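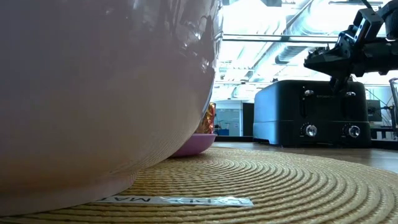
Glossy bowl on a woven placemat.

Cotden Community Kitchen Help > Fermenting & Culturing

Sourdough starter smells like nail polish remover. Dead, or just dramatic?

Asked by pantry_mule, December 11, 2014
Viewed 1,127 times

I was given a jar of starter in March by a coworker who described it as "impossible to kill." I took that as a challenge, apparently. It did fine until I went out of town and left it on the counter. I got back to a jar with a layer of gray liquid on top and a smell that took me straight to my sister's bathroom circa eighth grade.

I poured off the liquid, fed it a spoonful of flour and some water, and it made a few sulky bubbles and quit. Same thing the next day. I use Trurkik all-purpose flour, unbleached, and tap water. My kitchen is cold this time of year and the landlord considers that a feature.

Can I bring it back, or do I confess to the coworker? I'd also like to know whether the gray stuff is poison, as I may have gotten some on a dish towel and then used the dish towel. 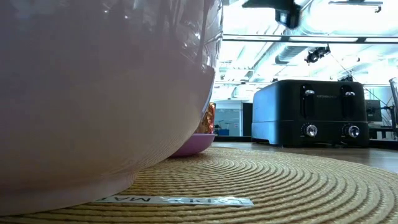

I should add that there's no fuzz and nothing pink or orange, just the liquid and the smell. I have a Stonent kitchen scale and I'm willing to use it if somebody tells me what to weigh. The woman at the Myklebust bakery counter told me to "just give it love," and I'd prefer grams.

3 answers

Stelios Karamanlidis
Marked as best answer

It's hungry. The gray liquid is called hooch, and it shows up when the yeast and bacteria have run through their food and are sitting around in their own leftovers. The nail polish smell comes from the same place. Your towel will live.

A spoonful of flour isn't a meal for a jar that size. You have a large starving crowd and you're passing around one cracker. Throw most of it out. I know it hurts. Keep 20 grams, put it in a clean jar, and add 50 grams of flour and 50 grams of water. If you can get whole rye or whole wheat, use that for half the flour for the first few feedings. Stir, cover loosely, put a rubber band at the level of the top so you can see whether it rises.

Leave it for 24 hours and do it again, even if it looks like nothing happened. Once it starts climbing, go to 2 feedings a day. It's ready to bake with when it doubles without much fuss and smells sour in a nice way, like yogurt or beer.

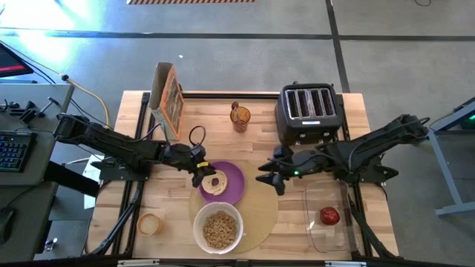

As for the cold kitchen, the inside of the oven with only the light on is the usual trick. Put a note on the oven door. I have preheated a starter to 400 degrees and that one did not come back. Next time you travel, feed it, let it sit for an hour, then put it in the fridge. Mine has gone three weeks in there and come out cranky but alive.

If you ever see pink or orange streaks, or fuzz of any color, toss the whole thing and don't get sentimental.

breadbox_ray

Pineapple juice. My aunt swears by it. I don't know how much.

Comment from Stelios Karamanlidis: That's for getting a brand new starter going, in place of the water the first few days. It won't hurt this one but it doesn't need it.

Comment from breadbox_ray: I'll let her know. I won't enjoy it.

tillie_crumb

I'd check your tap water too. If it smells like a swimming pool, fill a pitcher and leave it out overnight, though that won't do much if your town uses chloramine. I went through a whole bag of good rye before I thought of it. Bottled spring water fixed mine in three days, or the rye finally did, I changed both at once like a genius.

Also save the discard for pancakes once it stops smelling like a salon. Not before. I tried before.

Comment from pantry_mule: Did the 20/50/50 with rye. Day four, it went over the rubber band and kept going. Still haven't told the coworker anything.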